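2026-04-18

Got in before Mohcine and had the lab to myself for a while. Coffee machine is still leaking. I put a tray under it again and started on the logs from last night.

The stalls on the feeding task are a timing problem. I had been blaming the policy for most of the week, and I owe it an apology. The wrist camera node stamps each image when the driver hands it over, and the joint states get stamped when they come off the bus, and the two clocks drift apart when the machine is loaded. By the end of a long run the policy is looking at an image that is 69 milliseconds older than the joint angles it gets paired with. When the arm is moving slowly that does no harm. When it swings over to line up with the bowl it does plenty, and the arm corrects for an error it has already corrected, then corrects back. From across the room it looks like it is thinking. It is just confused about when it is.

I wrote a small script that replays a log and plots the gap between the two stamps. The plot is a ramp with steps in it. Each step lines up with the recorder flushing to disk. So that is the second half of the problem, the recorder running at the same priority as the control loop. I moved it to its own process and pinned it to a different core, and the steps went away. The ramp is still there but much flatter.

Mohcine came in while I was doing this and read the plot over my shoulder. He wants to throw out everything recorded before today. I don't. The offset can be worked out after the fact from the motion itself, because when the arm moves the background moves with it, and the two signals can be slid against each other until they match. We went back and forth on it until lunch. He agreed to let me try on 60 episodes before we decide anything. 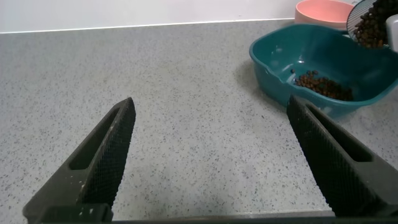

After lunch I wrote the alignment pass. It takes the optical flow from the wrist view, sums it down to one number per step, does the same with the joint velocities, and looks for the shift that gives the best match. My first version fell apart on the plain stretches. A blank wall gives you no flow to speak of, so the estimate went wherever the noise took it. I added a check that skips any window with too little texture in it. Speckled counter is very good for this, it turns out to be the best thing in our whole dataset, and I never gave it a thought when we were picking surfaces.

Food moving in view is a nuisance for the same pass. Kibble sliding in a scoop counts as motion, but the joints know nothing about it. For now I throw away the strongest few percent of flow vectors in each window and take the median of the rest. Crude, but the shifts it gives are smooth from one window to the next, and that is what I would expect from two clocks drifting.

Of the 60 episodes, 5 would not align at all. I opened those by hand. In 3 of them the arm hardly moves, so there was nothing to match. The other two have dropped images in the middle, and the driver did not log the drop. I wrote that up as its own ticket and put my name on it. The rest look usable. Mohcine went through a handful of the aligned ones and said fine, keep them, but he wants a flag in the metadata saying the stamps were repaired. That is reasonable and I added it before I could forget.

Call with Deltdale at four. Short one. They asked again if the planner could hand over to the policy earlier, before the gripper is over the bowl. I said not until the timing is sorted out, and explained the ramp, and I think they followed. They are worried about spilling. So am I, to be fair. The handoff is the part I trust least. The planner stops dead and the policy starts from rest, and that pause is ugly but it does give the buffers a moment to catch up. If we take the pause out now we will be right back where we were on Monday's plots — no, earlier plots than that, the ones from before the new driver.

Tomorrow: stamp images at exposure instead of at handover, if the driver allows it. Read the driver source to find out. Rerun the long test with the recorder still on its own core. Ask Mohcine where he put the spare USB cable.

Left at seven. Emptied the coffee tray on the way out.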